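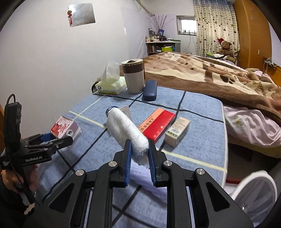

Search the help pages
Type a word or two
Go

Staying at Yalçınkaya House: your questions, answered

We get a lot of the same questions from guests before they travel, and we love getting them, so please don't feel shy about writing. But if it's late at night and you just want to know whether to pack a towel, have a read through these first.

What time can I check in?

Any time after 2 in the afternoon. If your bus gets into Zultside earlier than that, come by anyway and leave your bags in the front hall, then go get yourself some lunch. The bakery on the corner does a cheese pie that has made more than one guest late for their own check-in.

How do I get there from the station?

Take the 205 bus toward Plulton and get off at the stop after the bridge. It runs until 11:30 at night. Walking is fine too if your suitcase has decent wheels, although the last stretch of the hill is cobbled and you'll feel every stone of it.

Do I need to bring towels or bedding?

No, both come with the room. We change the sheets between guests and again on your fourth night if you're staying a week. In winter there are extra blankets in the hall closet – take as many as you like, and just leave them folded on the chair when you go.

Can I use the kitchen?

Please do! The downstairs kitchen is shared, with one shelf in the fridge for each room. Label your things, especially milk, as everybody seems to buy the same kind. Tea, sugar and salt are free for anyone to use. The big copper pot belonged to Ilgın Başaran's grandmother and we'd rather you used one of the others.

I feel unwell. Is there a pharmacy close by?

There is one on Drirkano Street, a short walk downhill, and the people there are very patient with visitors. It closes at 7 in the evening, but a sign in the window tells you which pharmacy in town is open overnight. Bring the box of whatever you normally take at home if you have it. And if you'd like some soup or a ride to the doctor, ring the house phone, whatever the hour.

Is there a deposit?

Yes, 600 for the week, paid in the local currency when you arrive and handed back when you return the keys. For shorter stays we don't ask for one.

Can I bring my dog?

We're so sorry, but no. We have two elderly cats who have made their views on this very clear over the years.

What if I need to cancel?

Let us know as early as you can and we'll try to move your dates first. July is the hard month, when we usually have a waiting list, so for July we do keep the first night's payment.

My question isn't on this page.

Write to Ilgın at the front desk, or dial 154 from the phone in your room once you're here.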